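Thursday, September 19, 2019
Workshop notebook, upholstery bench and show corner
Job: Fernano tub chair plus throw cushions

Where things stand

Picking up from the August pages, which end with the words "sort cushions" underlined twice and nothing after. So, sorting cushions.

The chair is the brown velvet tub, the one we have been calling the Fernano because that was the name on the pattern envelope. It is done apart from the complaints below. Back and arms are one continuous curve, which looked charming on the pattern and was a pig to cover. I had it down as a two-day job. I would like that estimate stricken from the record.

Cushions on hand for it: two grey, one pink. The plan was to find an arrangement for the show corner that makes a small round chair look like somewhere a person would choose to sit, and then leave it alone. The second half of that plan has always been our weak point.

Velvet, general grumbling

The brown is a taupe when you look at it one way and a chestnut when you look at it the other, and customers will look at it both ways and then ask which it is. Write "brown" on the ticket. Do not write "mink" again. We had a phone call about mink.

Nap on the inside back runs down. Nap on the seat cushion runs toward the front. I checked both by hand this morning, stroking the chair like a large patient dog. They agree well enough at the join.

The seat cushion still shows faint ripples on the top panel. Options as I see them:

Steam it again. Did that Tuesday. Ripples looked better for an hour and then came back, rested.

Wrap the foam in another layer of Rustis batting. The cushion is already thick, and more loft will push it up and make the back look short. The oval shape doesn't forgive much either, as any extra goes straight to the ends.

Recut the top panel a hair smaller. Correct answer. Also the most work. See end of entry.

Leave it and call it plush. Second most correct answer, and the traditional one.

Throw cushions

Covers are the Samel velvet, bought as a mixed bundle of offcuts. The greys came out of the same bundle and I had assumed they were the same grey. Next to each other they are cousins. One leans silver, the other leans a little blue. On the bench under the tube light I couldn't see it at all. Against the brown you can, if you go looking, and I have now gone looking and can't stop.

I am not remaking one. Separate them with the pink and most people will read two greys and move on with their lives.

The pink is a soft rose and the best made of the lot. Seams puffed slightly, corners behaved, closed by hand. I argued against the pink. The notebook will show that I argued against it at length. It looks good with the brown and I would prefer not to discuss it.

Inserts: Lungu feather in all of them. They flatten if you so much as think about them, so plump before every showing. Hold by the middle of the top edge, shake, turn, shake. Don't karate chop the top. This is a workshop, and the dent makes the fill run to the corners, which then stick out like ears.

Arrangements tried

First try. All the cushions up on the seat in a row, small ones pretending to be a sofa. There isn't the width. The tub curve pinches in, the outer cushions turn to face each other, and the whole thing looks like a meeting.

Second try. One grey on the seat, the others put away. Tidy, dull, looks like we ran out of money. Also hides exactly the part of the seat cushion that is worth seeing and leaves the ripples on display.

Third try. Seat left clear, cushions upright around the front of the chair. Silver grey at the left, leaning on the side of the seat. Pink in front of it, overlapping, a little left of center. Bluish grey over on the right. More color low down, and the full curve of the back gets to show itself off.

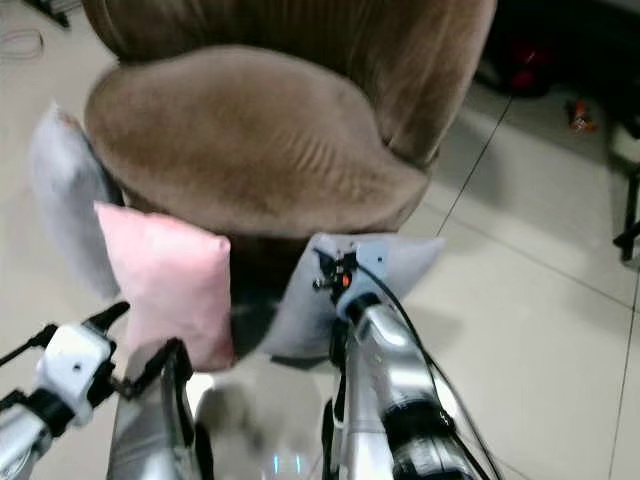
Fourth try

Same as the third with the pink moved to dead center. Lasted as long as it took me to walk to the door and turn round. With pink in the middle and a grey each side it becomes a flag. Moved it back left.

Keeping the third. The overlap on the left is doing the work there: part of the silver grey is covered, so the eye gets less of it to compare with the blue one. I would love to say this was a design decision from the start.

One weakness. Cushions standing in front of the chair throw the base into shadow, and the base is where I spent a whole afternoon getting the bottom edge even. It can still be partly seen between them. Anyone who cares can crouch.

Second weakness, more serious: a customer can't sit in the chair without moving the furnishings. I suspect they will pick up a cushion, hold it on their lap for the entire sit, and put it back somewhere worse. Whoever is on the floor resets it afterward. The order is silver, pink, blue, left to right, pink in front of silver. If you can't tell silver from blue, congratulations, put them anywhere.

Rub test on the brown

Did this on an offcut while I was avoiding the top panel. Dry white cotton, 100 strokes with the nap, then 100 against, fresh bit of cotton each time. With the nap, nothing. Against it, a faint tan smudge, enough to mention. Pale cushions leaning on brown velvet for weeks is the sort of thing that ends in an awkward conversation, so I brushed the chair down again and went over the inside back with a barely damp cloth. Let it dry fully before anything touches it.

Repeat the test on the same offcut after the damp wipe and see whether the smudge goes away. If it doesn't, the cushions go to the bench overnight and only come out for opening hours.

The rose hasn't been tested. Do the rose.

Brushing

The soft brush lives on the hook by the cutting table. It was found in the glue cupboard. No further comment, other than that it now has a dab of yellow paint on the handle and the yellow paint means velvet only.

Brush the upper rim of the back along the curve, one direction, no scrubbing. It reads a touch darker than the rest and that is partly how the pile lies over the edge. I tried to brush it lighter and produced a stripe. Took me 20 minutes to get rid of the stripe.

Stock

Brown velvet: one usable piece left, 60 inches on the long side. Enough for a new top panel if I cut it once and cut it right. Not enough for a rehearsal. Chalk on the back, nap arrow on the back, and check the arrow before the scissors come out, given what happened with the footstool.

Samel bundle: mostly greens and a mustard. No more grey of either persuasion.

Lungu inserts: one spare, a size too big for these covers. Don't force it. Last time it went in and the zipper came out.

To do

Recut top panel. Yes, really. Morning, good light, before coffee gets anywhere near the table.
Rub test on the rose, both directions.
Repeat rub test on the brown offcut after the damp wipe.
Ticket for the chair: brown. The word is brown.
Price for the cushions as a set, so that no one can buy the pink and leave me with the cousins.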